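Orarow Slip Guard for Two-Finger Grippers
Catch a slipping board before it jams in the slot
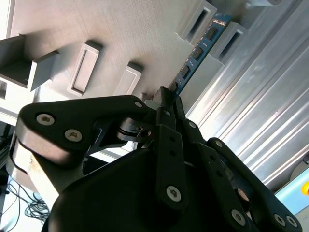
Memory modules are miserable things to grip. They're thin, they're smooth where you want friction, and the part you can safely touch is never the part that gives you the best hold. We spent most of a winter in our shop in Ustton finding out how badly a simple insertion can go when the module turns a little between the fingers and the arm keeps pushing. Slip Guard is what came out of that, and we're really pleased with it!

What went wrong

Our test station, which we call Drurkwood, practices one job: pick up a memory module, line it up with a slot fixture, push it home, let go. It had been doing that happily for weeks. Then one Monday the arm picked up a module slightly low, the board tipped as it met the mouth of the slot, and the controller read the rising force as a normal seat. It pushed harder. The module wedged at an angle, the finger pads slid up the board and scraped one of the chips, and the arm reported a good insertion and went back for the next one.

The next one went into the same slot, on top of the first.

We pulled the log that afternoon. The force curve of the jam and the force curve of a clean seat were so close that we couldn't tell them apart with our old threshold. Both climbed, both leveled off, both stopped under the limit. Looking at wrist force alone, the arm had done everything right.

The pads told a different story. When a board seats, the load on the two fingers rises together and stays even. When it tips, one pad loads up early and the other goes slack, and this happens well before the wrist notices anything. So we put the sensing in the pads.

What Slip Guard does

Each kit replaces the two pads on your gripper with a pair that measures load along the length of the pad. A small reader box compares the two sides 500 times a second. If they drift apart during a push, the box drops its hold line and your controller stops the motion. The fingers stay closed, so the part isn't dropped, and the arm waits for you or for your recovery routine.

You set two numbers. The first is how much difference between pads you will put up with. The second is how long it has to last before the stop fires. Out of the box they're set for bare circuit boards held by the edges, and plenty of people never touch them. If you handle something stiffer you can open both up quite a bit.

What's in the kit

Two sensing pads, one left and one right (they are not interchangeable, and the cable exits on the outside)
Reader box with mounting tabs
Two pad cables, 800 mm each
One controller cable, open ended
Setup gauge for checking that the pads are parallel
Spare pad faces, one pair
Four strain relief clips

Specifications

Sampling: 500 readings per second, both pads
Weight of pads and reader box: 285 g
Supply: 24 V DC
Output: one hold line, normally on, drops on fault
Log: last 300 pushes, overwritten oldest first
Pad face: replaceable, peel and stick

Because the hold line is normally on, a broken cable or a loss of power counts as a fault and stops the arm. Our first prototype worked the other way around, and it sat unplugged for two days without anyone realizing the arm was running with no protection at all. We changed that quickly.

Fitting it

Stop the arm and lock out its power before your hands go anywhere near the fingers. Remove the old pads and clean the seats – old adhesive under one pad is enough to give you a constant difference between the sides. Fit the new pads with the cables to the outside and close the fingers on the setup gauge. Both lights on the reader box should come on together. If one lags, loosen that pad and try again.

Route the cables with slack for the full opening of the gripper, then run the arm by hand through every position it uses. Please don't skip this part. Most of the support mail we get about random stops ends with a cable pulled tight at one wrist angle, often the steep one used for approaching a slot from the side.

Then teach a clean push. Insert a known good part by hand guidance three times and hold the Teach button after the third.

Recovering from a stop

Don't clear the fault and press on. A part that has tipped once will nearly always tip again from the same position, and a second push does far more damage than the first. Jog back along the direction of insertion until both pads read even, then look at the part. If it has turned in the fingers, put it down and pick it up again.

Check the slot too. We now look for debris or a part already in place before every retry, for reasons you'll understand from the story above.

What it won't do

Slip Guard is a process monitor. It protects parts and fixtures. It is not a safety device for people and it must not replace a guard, a light curtain, an emergency stop or whatever else your risk assessment calls for. The hold line is a single channel and isn't rated for that job.

It also can't see a part that's held perfectly and aimed at the wrong place. If both pads load evenly against a solid wall, Slip Guard sees an even push. Keep your wrist force limit switched on.

Very soft parts are hard for it. Foam and rubber smear the load along the pad and the stop comes late, if at all. We're working on a different pad face under the name Trình and hope to have test sets ready in March.

Known issue in the first batch

Reader boxes from the first batch may keep an old Teach record after a reset. You'll notice it as stops on parts that are clearly fine. Hold Teach and Reset together until both lights blink, then teach again. If that doesn't clear it, send us the box and we'll swap it at no charge, including shipping both ways.

Replacement pad faces are sold in packs of ten pairs. Change them when the surface looks shiny or when the setup gauge starts to slide.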